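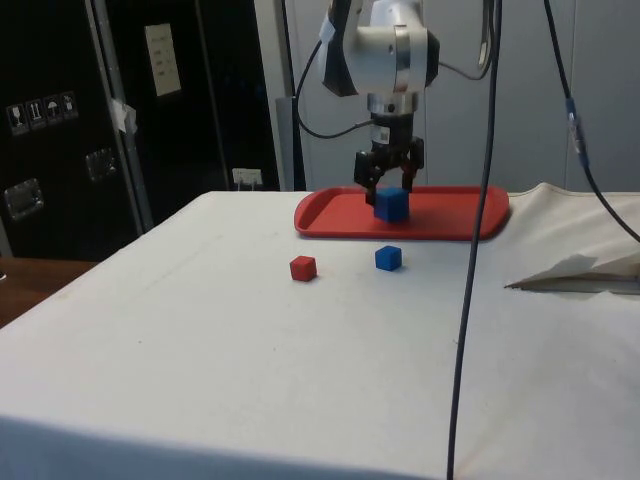

Linen and Tablecloth Hire: Frequently Asked Questions

This website uses cookies to improve your visit. By continuing to browse, you accept our use of cookies. Accept | Manage preferences

How do I place an order?
Orders may be placed online or at the Sterkham counter, 213 Honditgate. Orders for weekend functions must be confirmed by noon on the preceding Friday.

Is there a minimum order?
Delivered orders must include at least nine items. No minimum applies to orders collected from the counter.

Which colours are available?
White and ivory cloths are held in all sizes. Other colours, including charcoal and navy, are subject to availability and should be requested early, particularly from September onwards.

Must linen be washed before it is returned?
No. Customers are asked to shake out crumbs and return cloths dry in the bags supplied. Damp linen may develop mildew, for which the replacement fee applies.

What happens if a cloth is stained?
Ordinary food and drink marks are covered by the hire charge. Candle wax, permanent ink, burns and tears are not. Damaged items are assessed at our Vadcombe laundry, and the customer is notified in writing before any fee is charged.

May I use pins or adhesive tape?
Neither is permitted. Table clips may be added to any order.

Can you supply large events?
Yes. Orders exceeding 1000 items are handled by our events manager, Behrouz Babaei, and require a written quotation and a deposit.

Can I cancel or amend my booking?
Quantities may be amended until the order is confirmed. Cancellations received after confirmation forfeit the deposit. Please quote your booking number in all correspondence.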